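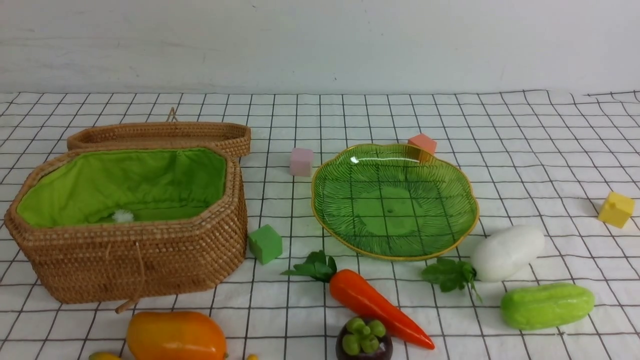
By the editor, Fliston Local History Online
Filed under: Opinion
Posted in August

Small digital history projects spend too much on launch day and too little on the years that come after it. I have worked on several of them and I include my own in the complaint.

Our site holds 600 letters sent to and from the Furkier mill. We scanned them, transcribed them and put them up with a search box and a timeline. The timeline was the thing everyone wanted to see at the launch. It slid and zoomed and had coloured bands for each decade. It ran on a free library which stopped being updated, and one spring the bands vanished. Then the dates went. For most of a year the page showed a grey rectangle.

The transcriptions were fine all that time. They are plain text files in a folder, with the letter number as the file name. I could open them on any computer in the building, and so could anyone we sent them to.

I now think the text and the catalogue should be treated as the project, and the website as one way of looking at it. That changes how the money gets spent. On the Bosatska parish registers we had funding for 2 years, and in the first plan nearly all the second year went on a new interface. We cut that back and paid for a second reader to check the transcriptions. She found 42 surnames that had been read in different ways by different people. Boutros alone had been entered under four spellings, so a family researcher would have found a quarter of the entries and stopped.

Funders are part of the problem. A form asks what the public will see, and a corrected spelling does not photograph well. I would like to see a line on every application for upkeep, with a named person against it and a sum of money, even if the sum is small.

There is a fair argument on the other side. People do come in through the maps and timelines. Our visits dropped when ours broke, and a folder of text files won't bring in a school class. I would still build them. I would build them last, keep them simple, and write down how to take them out again without harming anything underneath.

We replaced our timeline with a list of years, each one a link. It took an afternoon. The first 100 letters have been checked against the scans again, and the rest are being done in order of date.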